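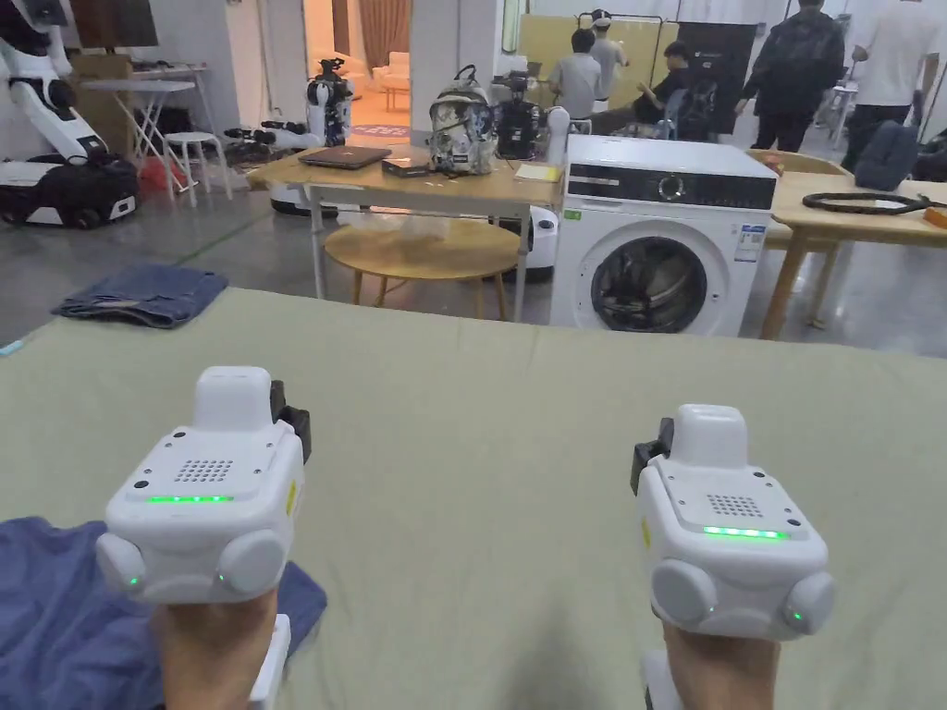 Blue in clothing

Blue is one of the most widely worn colours in everyday dress. It has been used for work clothes, uniforms and school wear, and for a long time it was also the colour of costly garments, depending on the dye and the period.

Dyes

Until the late nineteenth century most blue cloth in Europe was coloured with woad or with indigo. Both plants give the same colouring matter, but indigo leaves hold far more of it. Indigo does not dissolve in water. The dyer has to change it into a soluble form in a vat, where the liquid turns yellow-green, and the cloth becomes blue only when it is lifted out and meets the air. Darker shades are made by dipping the cloth again – a deep navy may need many dips.

Synthetic indigo came on the market in the 1890s and soon replaced most of the plant dye. Reactive and vat dyes were later used for shirts and bedding, where fading was not wanted.

Work clothes

Blue was favoured for overalls and smocks as it hid dirt better than pale cloth and was cheap to dye in bulk. The dye works at Plerkamholm supplied blue cotton to the dockyards at Junmont, and its surviving pattern book lists 319 shades, of which 166 are blues. Shalini Saxena, who edited the pattern book, divides the blues into five groups by depth of colour. The two palest groups were sold mainly for children's clothes. 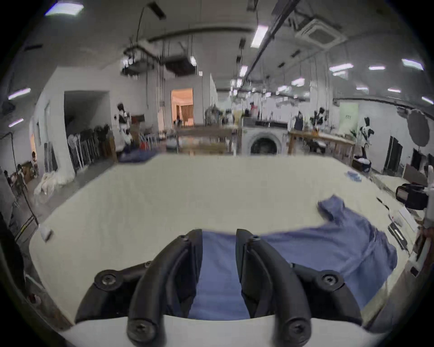 Wrinkled blue fabric.

Denim is woven with a blue warp and a white weft, so the outer face is darker than the inner one. The dye stays mostly on the outside of the warp threads and wears away at the knees, seams and pockets.

Fading and care

Indigo rubs off on other fabrics, above all when the garment is new. Dark blue items are usually washed inside out in cool water, apart from whites, and dried out of strong sun. Abhishek Lodhi's handbook for the Goel mill advised a rinse in plain water before first wear, a practice also followed at Doltow. Vinegar and salt are often said to fix the dye, but neither has much effect on indigo.

See also

Denim
Indigo dye
Navy blue
Woad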